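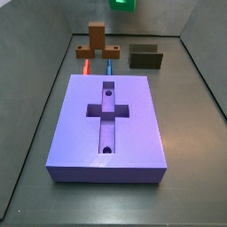

Chapter 4

Iron and Manganese in Well Water

What you will study in this chapter

How iron and manganese come into groundwater
Why clear water can turn brown after it leaves the tap
The forms of iron, and how to tell them apart with simple tests
What to write down before you choose a treatment

4.1 A complaint from Bornbridge

A family in the village of Bornbridge had a new well drilled at the end of winter. In March they began to use it. The water came out of the kitchen tap clear and cold, and everybody was satisfied with it. After some days the mother noticed that a glass of water, left on the table overnight, had a thin orange layer at the bottom. Then the white towels came out of the washing machine with yellow marks. She washed them again with bleach, and the marks became darker.

The family telephoned the driller, Ezekiel Obi, and asked him if the well was dirty. He explained that the well was sound and that the colour came from iron dissolved in the water. The family did not believe him at first. How can there be iron in water which is as clear as glass?

This question is the right place to start the chapter. In Chapter 3 we looked at substances that stay dissolved when the water meets air. Iron and manganese behave in a different way. They change their form when they meet oxygen, and almost all the practical trouble they cause follows from this change.

4.2 Where the iron comes from

Iron is one of the most common elements in rocks and soils. Rain water which falls on the ground carries oxygen with it. As the water moves down through the soil, small living organisms use the oxygen while they break down leaves, roots and other plant remains. If the water goes deep enough, or stays long enough under a layer of clay, there may be almost no oxygen left in it.

Water without oxygen can dissolve iron from the minerals around it. The iron goes into the water in the form that chemists call ferrous iron. Ferrous iron has no colour at the levels found in most wells, so the water looks perfectly clear. Manganese is dissolved in a similar way and is often found together with iron, usually in smaller amounts.

When the pump lifts this water to the surface, it meets the air again. Oxygen enters the water and the ferrous iron changes to ferric iron, which hardly dissolves at all in ordinary water. It forms very small solid particles, yellow at first and later reddish brown. These particles are what the family in Bornbridge found at the bottom of the glass.

The bleach made the towels worse for the same reason. Chlorine bleach is a strong oxidising agent, and it changes the iron to its solid form even faster than air does, directly in the cloth.

Rivers and lakes near the surface usually contain plenty of oxygen, and for this reason dissolved iron is less of a problem there. The deep part of a lake in summer is an exception. We come back to it in Chapter 9.

4.3 Four forms of iron

A person who treats water needs to know which form of iron is present, for the equipment that removes one form may do nothing against another. In this book we use four groups.

Clear-water iron. This is the dissolved ferrous iron described in the last section. The water is clear when drawn and becomes cloudy or coloured after standing.

Red-water iron. The iron has already changed to solid particles before it reaches the tap. The water is coloured from the first moment. If it stands still, most of the particles sink.

Organic iron. The iron is bound to natural substances that come from decaying plants. The water often has the colour of weak tea, and this colour does not settle even after several days. Organic iron is common in shallow wells near peat or wet woodland. It is the hardest of the four to remove.

Bacterial iron. Certain bacteria live by using iron. They are not normally a danger to health, but they form a soft, slimy growth inside pipes, pumps and toilet cisterns. Pieces of the growth can break away and block a filter or a valve.

One well can contain more than one form at the same time. Sheyla Tamayo kept notes on the wells of the Dolloreo valley for many years, and she found again and again that owners who complained of "rust" had clear-water iron and bacterial iron together. When only the first was treated, the slime came back and the new filter was blamed.

4.4 What manganese does

Manganese follows the same general rules as iron, but there are differences which the student should remember.

The stains are darker. Iron leaves yellow, orange or brown marks, and manganese leaves brown to black ones. In a pipe it can form a black coating which stays in place for months and then comes loose when the flow suddenly becomes stronger. Householders often describe this as "pepper" or "soot" in the water.

The change is slower. Iron in neutral water may turn solid in minutes or hours after it meets air. Manganese under the same conditions may take days, and in slightly acid water it may hardly change at all. So a treatment that works on air alone will often take away the iron and leave the manganese behind.

Very small amounts matter. A level of manganese that cannot be seen or tasted is still able to mark a white bath over time. There is also a question of health, in particular for babies fed with bottles, and the limit set by the local authority must always be respected. The limits are not the same in every country, and they are changed from time to time. Do not take them from an old book - this one included.

4.5 Simple observations at the tap

Before any sample goes to the laboratory, much can be learned with a clean glass jar and some patience. The method below was put into its present order by Milagros Giraldo for the Cárdenas training course, and we have kept her order.

Let the cold tap run until the water is coming fresh from the well. If there is a softener or filter in the house, take the water from a tap before it. Fill the jar to the top and close it. Write down the time, the colour and any smell.

Look at the jar again after one hour, and then on the next morning. Do not shake it. Write down if the water has changed colour and if something has settled.

Next, lift the lid of the toilet cistern and look at the walls below the water line. A hard, dry-looking stain suggests ordinary iron. A soft growth that can be wiped off with a finger suggests bacterial iron.

Last, look at the older fittings in the house. If the brown colour appears only at one tap, or only in the first water of the morning, the iron may come from a corroding steel pipe and not from the well. In such a case a treatment unit at the well would be money lost.

These observations do not replace a laboratory test. They tell you which tests to ask for, and they help you to understand the result when it comes back.

4.6 The sample for the laboratory

Iron is easy to measure and easy to measure wrongly. If the bottle is filled and then stands for two days in a warm car, part of the iron will become solid and stick to the walls. The laboratory will then measure only what remains in the water, and the result will be too low.

For this reason the bottle for iron and manganese normally contains a small quantity of acid, which keeps the metals dissolved. Do not rinse this bottle, and do not let it overflow. When you want to know dissolved iron and total iron separately, two bottles are necessary, and the water for the first must be passed through a fine filter at the well, before it touches the acid.

Lukian Hladun compared the records of 861 private wells with the first complaints of their owners. In nearly all the cases where the treatment had failed in its first year, only total iron had been measured. The acidity of the water had not been written down either, although the choice between the methods in the next sections depends on it.

Words to learn in this part

Ferrous iron: the dissolved form, without visible colour at usual levels
Ferric iron: the form that has reacted with oxygen, mostly solid
Oxidising agent: a substance, such as oxygen or chlorine, which brings about this change
Total iron: dissolved and solid iron measured together

In section 4.7 we begin with the oldest method of treatment, which is to bring the water into contact with air and then to filter it through a bed of sand.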